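Home | Articles | A–Z | Contact

Print this page | E-mail this page

Mixed bouquet

A mixed bouquet is a gathering of several kinds of flower, held together by the stems and either carried in the hand or stood in a vase. It is perhaps the friendliest of all arrangements, for it asks very little of the person making it, and a handful of odd stems from the garden will do as well as anything from a shop. Tulips, roses and daisies are old favourites – the first for their clear reds and yellows, the second for their fullness, and the third for the light, airy edge they give to a bunch.

The usual way of making one is to hold the stems loosely in one hand and add to them with the other, turning the bunch a little each time. Madalena Falcão, whose small handbook lists 13 ways of tying a posy, liked to begin with the largest bloom and let the daisies find their own place at the outside.

Artificial flowers are arranged in much the same manner, though their stems can be bent, and they need no water at all. A tall vase with a narrow neck keeps the stems upright, while a rounded base helps it to stand steadily on a cloth.

Yellow and red tulips with small white daisy-like flowers; red roses and daisy-like flowers in a tall, dark vase

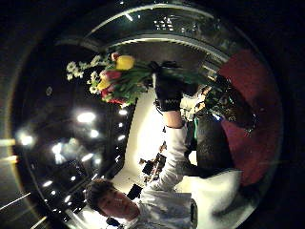
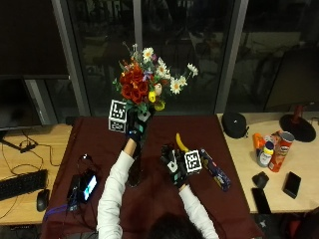

Fabric petals gather dust sooner than one expects, and a soft, dry brush used every week or two will keep them bright. Strong sunshine fades the reds first, so a bouquet kept on a window sill is best moved now and then to a shadier corner of the room.

See also: Posy; Vase; Table decoration

Last updated: 26 February 2018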